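News > Culture > Books and Prizes

Yi-chun Cheung Wins the Todenden Prize for "Hsueh"

The Todenden Prize for fiction by writers working in a second language goes this year to Yi-chun Cheung, for her novel "Hsueh." The jury read 358 books before settling on hers, and we could not be happier with the choice!
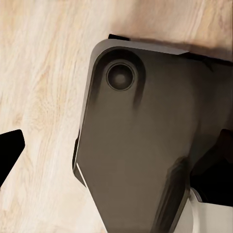 Cheung moved to Stonska at 17 and took a night job in a bakery, where she picked up the language from the radio and from the labels on flour sacks. She began writing short stories in it a few years later (her first notebooks, she says, are full of crossed-out verbs).

"Hsueh" follows a family that runs a ferry office in a river town and loses track of one of its sons. It is a funny book, and a sad one by the last chapter, with long sentences that wander off and come home again.

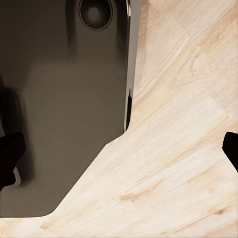
"I wrote most of it out loud, walking up and down," said Cheung. "My neighbors know the plot very well."

The novel is published by Brinunine, which has also brought out her two story collections. A new printing will be in stores in December.
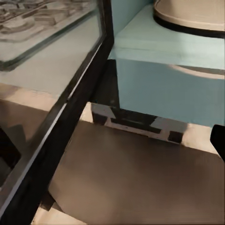 Cheung will read from the book at the Stonska town library on Tuesday at 7 p.m. Admission is free, and doors open at 6:30. She will stay afterward to sign copies.

1234 shares | 10 comments

Related
Reading nights at the Stonska library
Brinunine announces its winter list
How the Todenden jury works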